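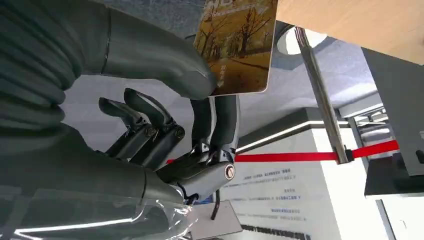
18th April, Hudov stand

Left hand again. The complaint in the log, in Bautista's handwriting, reads "grip goes soft after lunch." I pointed out that the hand doesn't have lunch. He pointed out that the fault does.

State on arrival: thumb closing late, index fine, the other fingers fine. Flat pinch is what suffers. It will hold a card for a while and then the thumb eases off, very slowly, like somebody backing out of a conversation. Heavy things it doesn't mind, because the whole hand wraps and the thumb is only along for the ride.

Checked the obvious first, which in my case means third:
Supply at the wrist connector, steady under load.
Pivot screws on the knuckles, none loose. Did not retighten. Last time somebody "just nipped them up" we had a stiff ring finger for a week, and I know who it was because it was me.
Thumb zero offset. Well.

The thumb zero in the config was the one from the old hand. When we swapped hands at Beltitz we copied the whole calibration folder across, and every finger got redone afterward except the thumb, which had its own file in its own subfolder under a name only Koivisto could love. So the controller has believed since Beltitz that the thumb is 7 degrees more closed than it is. It reaches what it thinks is the target, reports success and relaxes to hold current. Very human of it.

Redid the zero from the laptop with the arm parked and the fingers up. Procedure, for whoever is next: fingers open, wait 30 seconds, read raw, write the offset, power cycle the hand only. If you power cycle the arm too you get to home everything, and you will have time to think about that.
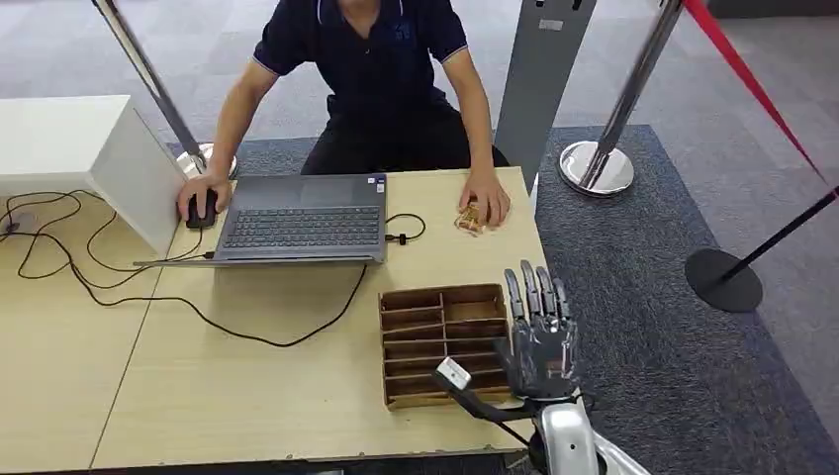 Hand parked fingers up beside the tray. Mouse on the left, cables where they fell.

Hold current next. It was set to 80 percent of grip, which ought to be plenty with a correct zero. Bautista wanted 100 to be safe. I said we would cook the thumb motor to be safe. Left it at 80 and wrote the number on the inside of the toolbox lid, where numbers go to be believed.

Wrist bellows: one fold on the left sleeve has started to rub when the wrist is fully bent. No split yet. Dusted it, turned the sleeve a few degrees at the clamp, and it clears. There's a spare in the Grikis box, unless that one is the right-hand sleeve, in which case there isn't.

Then back to real gripping, with something that has weight and awkward corners. What I wanted from it was the thumb current, logged all the way through, and whether the fingers share the load or leave it to the first two.
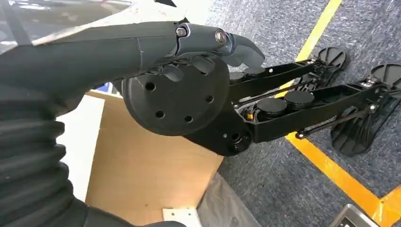 Dilek Dursun thinks I'm testing the wrong thing. Her note, left under the log: a heavy part will hide a bad thumb every time, you said so yourself on the first page, so do the card pinch at the end of the day with the motors warm, and do it before you close the ticket.

Annoying, and correct. Ticket stays open. I've put the card pinch at the bottom of the shutdown list, ahead of the covers, with a column for thumb current at the start and end of the hold. Ten-minute hold, no touching it, no encouraging it.

Still to do:
Rename the thumb file to something with "thumb" in it.
Ask Lucienne whether the right hand came through the same folder copy. I suspect I know.
Find out which sleeve is in the Grikis box.
Proper calibration of both hands in May, when the arm is back on the bench and I can sit down to it.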